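# Doblar camisetas estampadas sobre una mesa

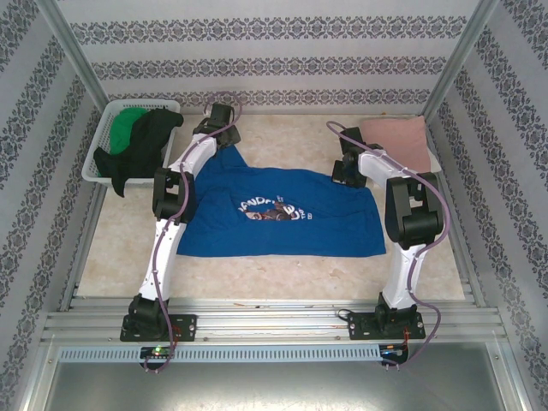 *Camiseta azul extendida de lado, con arrugas y tela amontonada hacia la izquierda.*

Este método sirve para camisetas de manga corta con dibujo o letras en el pecho. Se hace sobre una mesa, da un paquete rectangular que se guarda de pie en el cajón y deja el estampado sin pliegues marcados por el centro. Con algo de práctica se tarda menos de un minuto por prenda.

## Qué hace falta

- Una mesa lisa y despejada en la parte central. Una cama también vale, pero el colchón cede y los pliegues salen torcidos.
- Una cesta a un lado para la ropa pendiente.
- Opcional: una plantilla de doblado. La Flindar pequeña va bien para tallas hasta la M. Un cartón rígido del ancho del cajón hace lo mismo.

La ropa tiene que estar seca del todo. Las costuras del cuello y de las axilas son lo último que se seca, así que conviene tocarlas antes de empezar.

## 1. Extender

Coloca la camiseta en la mesa con el estampado hacia arriba. Puedes ponerla de lado, con el bajo en línea con el borde largo de la mesa, o con el bajo hacia ti. De lado se llega mejor a las dos mangas si la mesa es poco profunda.

Busca primero el bajo y déjalo recto. Es la línea más larga de la prenda y sirve de referencia para todo lo demás. Después saca las mangas hacia fuera, tirando de la punta y no de la costura del hombro.

## 2. Alisar

Pasa la palma abierta desde el centro hacia los bordes. Las arrugas suaves desaparecen con una pasada. Si la tela está amontonada en una zona, levanta esa parte, sacúdela un poco y vuelve a dejarla caer. Empujar el montón con la mano solo lo lleva a otro sitio.

Cuando las letras del estampado se leen sin deformarse, la camiseta está plana. Si una palabra se ve partida, queda un pliegue debajo.

Comprueba también la capa de la espalda. Mete una mano por el bajo y pásala por dentro hasta el cuello.

## 3. Dar la vuelta

Sujeta la camiseta por los dos hombros y gírala, de modo que el estampado quede contra la mesa. Repasa la espalda con la palma. Este giro suele descolocar una manga; vuelve a sacarla antes de seguir.

## 4. Doblar los lados

1. Lleva un costado hacia el centro, hasta cubrir más o menos un tercio del ancho.
2. Dobla la manga hacia fuera sobre sí misma para que no sobresalga del nuevo borde.
3. Repite con el otro costado.

Queda una tira larga del mismo ancho en el cuello y en el bajo. Si en el bajo es más ancha, abre el segundo costado y corrígelo. Con la plantilla, los costados se pliegan sobre ella y se retira al terminar este paso.

En los estampados muy anchos, el pliegue lateral caerá dentro del dibujo. No pasa nada mientras la tinta no esté agrietada. Si lo está, haz la tira más ancha y dobla solo las mangas y unos dedos de tela.

## 5. Cerrar el paquete

Dobla el bajo hacia el cuello, dejando unos 2 cm sin cubrir. Después dobla otra vez por la mitad, o en tres partes si el cajón es bajo. Dale la vuelta: la parte superior del estampado debe quedar a la vista.

Ponlo de pie en la mesa. Si se cae, está demasiado suelto y hay que apretar el último doblez.

## Guardar

Las camisetas van en fila, con el doblez liso hacia arriba. No llenes el cajón hasta el final; deja espacio para meter la mano plana entre dos prendas. Las cajas Pakolix sin tapa sirven para dividir un cajón ancho.

## Problemas frecuentes

**El estampado se pega.** Ocurre con tintas gruesas guardadas en sitios con calor. Pon una hoja de papel de seda sobre el dibujo antes de doblar los lados.

**La camiseta se ha torcido al lavarla.** Las costuras laterales ya no caen en su sitio. Guíate por el centro del cuello y el centro del bajo, y olvida las costuras.

**Quedan marcas al sacarla.** Casi siempre es un cajón demasiado lleno. Cuélgala la noche anterior.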